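Crawfish Lunch at Haltisside: What We Learned for Next Time

The crawfish lunch in March went well, and Tamara Surdu has already asked to hold another one before summer. Ferhat Sarıgül cooked and brought the order up a little after noon. Most people ate within the hour, which left the shells.

If you are eating at one of the tables, please put a mat down first. Shells end up everywhere, and the juice gets into bare wood and stays there. The gray mats are in the second drawer by the sink. Wipe them with dish soap and hang them over the rail when you are done.

Keep a bowl within reach for the shells, and empty it before it is full. Tie the bag shut and take it to the outside bin the same day. Oana Dobre found out last year what happens if it sits overnight.

Move anything wrapped or dry, like the candy, to the other side of the table before you start. Tissues go at the back.
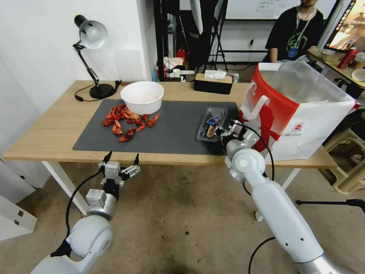
Shells on the mat, with the bowl, the candy tray and the tissues.

Sign up for the next lunch with Veronica Crăciun in room 471. Cost is $9 a person. Tell her if you don't eat shellfish and she will order something else.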